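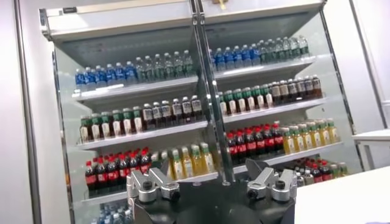 Why does my detector find the bottles but the arm still reaches for the wrong place?

In most cases the hand-eye transform is out of date, so a correct detection in the camera is turned into a wrong position at the base.

The steps for Peva with a wrist camera are set out in order. Don't skip the check at the end.

1. Stop the planner and leave the camera node running. Peva won't save a new transform while a plan is active.

2. Fix the calibration board where the arm can view it from several sides. It must not move until step 4 is done.

3. Run peva calib start and jog the arm to each pose it asks for. The default set is 32 poses. Turn the wrist as well as moving it, or the rotation part will be poor.

4. Run peva calib solve. If the error is over 7 pixels, throw the set away and start again. Removing single poses to bring the number down hides the problem.

5. Mask the gripper. The fingers stay in view the whole time, and without a mask their edges end up in the depth cloud as obstacles. Draw the mask with the fingers fully open, then again fully closed, and save both.

6. Set the detector to work per shelf. Rows of the same bottle look alike, and matching across the whole cooler swaps targets between tiers. The setting is group_by: shelf in scene.yaml.

7. Treat glass doors as solid in the planner, even where the depth camera reads straight through them. Add each door as a box by hand.

To check the result, send the arm to a pre-grasp pose and stop there. Compare the planned and measured tool positions in the log.

Minoru Furukawa added the notes on masks. Last edited 2024-08-02.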